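Kernik Author Dashboard: Set-up Guide
Section 4. Preparing and Submitting a Print Edition

Last revised Aug 18, 2024

4.1 Scope of this section

This section explains how to add a print edition to a title that already exists in your Kernik account. It applies to paperback and hardback editions. Ebook editions are covered in Section 3, and audio editions in Section 6.

You should complete Section 2 (Account and Payment Details) before you begin. A print edition can be saved as a draft at any time, but it cannot be submitted for review until your payment details have been confirmed.

4.2 What you will need

The interior of the book as a single PDF, with all fonts embedded.
The cover as a separate PDF, comprising back cover, spine and front cover in one spread.
An ISBN for each binding, unless you intend to use one issued through Kernik.
The final page count, which must be an even number.
The retail price you intend to set in each currency.

Note: An ISBN assigned to an ebook must not be reused for a print edition. Paperback and hardback editions of the same title also require separate ISBNs.

4.3 Creating the edition record

1. Sign in and open the Titles page.
2. Select the title to which the print edition belongs. If the title is not listed, check that the filter at the top of the page is set to All.
3. Select Add Edition, then Print.
4. Choose the binding. This cannot be changed once the record has been saved.
5. Enter the ISBN without spaces or hyphens. The system will check the final digit and reject any number that is not valid.
6. Enter the imprint name exactly as it was registered with your ISBN agency.
7. Select Save Draft.

Caution: If the imprint name on the record does not match the name held by the agency, some retailers will suppress the listing. Corrections made after publication may take several weeks to reach every retailer.

4.4 Uploading the interior file

1. Open the draft and select the Interior tab.
2. Choose the trim size. The available sizes depend on the binding selected in 4.3.
3. Choose the paper colour. Cream is recommended for fiction and white for illustrated or reference works.
4. Select Upload and locate the PDF on your computer. Do not close the browser window until the progress bar has cleared.
5. Wait for the Faseo file check to finish. Long or heavily illustrated books will take longer than plain text.
6. Read the check report. Items marked Error must be corrected before you can continue. Items marked Advice may be accepted.

The inside margin must be widened as the page count increases, so that text is not lost in the binding. The check report states the minimum inside margin for your book. Page numbers and running heads are treated as text for this purpose and must fall within the same limits.

Note: A print interior may not exceed 1,000 pages. Longer works should be divided into volumes, each with its own ISBN and edition record.

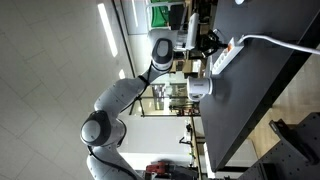 4.5 Uploading the cover file

The width of the spine is calculated from the final page count and the paper selected. For this reason the cover should not be completed until the interior has passed its check.

1. Open the Cover tab and select Download Template. The template is supplied as a PDF and shows the trim line, the bleed and the area reserved for the barcode.
2. Pass the template to your designer, or place it on a locked layer in your own design software.
3. Remove or hide the template layer before exporting the finished cover.
4. Upload the cover PDF and wait for the check report.
5. Select Preview and examine the front, spine and back in turn.

Spine text is not permitted on books of fewer than 70 pages. On books that are only slightly longer, allow for some movement of the spine during binding and keep the lettering small.

Caution: Changing the paper colour or the page count after the cover has been approved will cancel that approval. A new template must be downloaded and a new cover uploaded.

4.6 Setting price and distribution

1. Open the Pricing tab. The manufacturing cost of one copy is displayed at the top of the page.
2. Enter a retail price for each currency in which the book will be sold.
3. Select the trade discount. Booksellers generally expect a higher discount than online retailers, and authors who hope to be stocked in shops should take this into account.
4. Choose whether unsold copies may be returned. Where returns are permitted, the cost of returned copies is deducted from your earnings.
5. Under Channels, tick each channel you wish to use. Mokoseck supplies bookshops and libraries. Petrenko supplies online retailers only.
6. Review the estimated earnings per copy. If the figure shown is negative, the edition cannot be submitted.

4.7 Ordering a proof

All new print editions require one printed proof before release. The proof carries a band across the front cover and may not be resold.

1. Select Order Proof from the draft record.
2. Confirm the delivery address and pay the manufacturing and postage charges.
3. When the proof arrives, check the title page, copyright page, contents page and barcode as well as the main text.
4. Return to the record and select either Approve or Revise.

A proof remains open for approval for 20 days after dispatch. After that period the record returns to draft and a further proof must be ordered.

4.8 Submitting for release

1. Enter the publication date. For editions intended for the autumn trade, submission before the end of September is advised.
2. Confirm that you hold the rights to all text and artwork in the book.
3. Select Submit.

Review is normally completed within 2 working days. The status on the Titles page will change from In Review to Scheduled, or to Action Required if a query has been raised. Queries are answered through the Messages tab of the record and should not be sent by email.

For changes to an edition that has already been released, see Section 5, Revisions and Withdrawals.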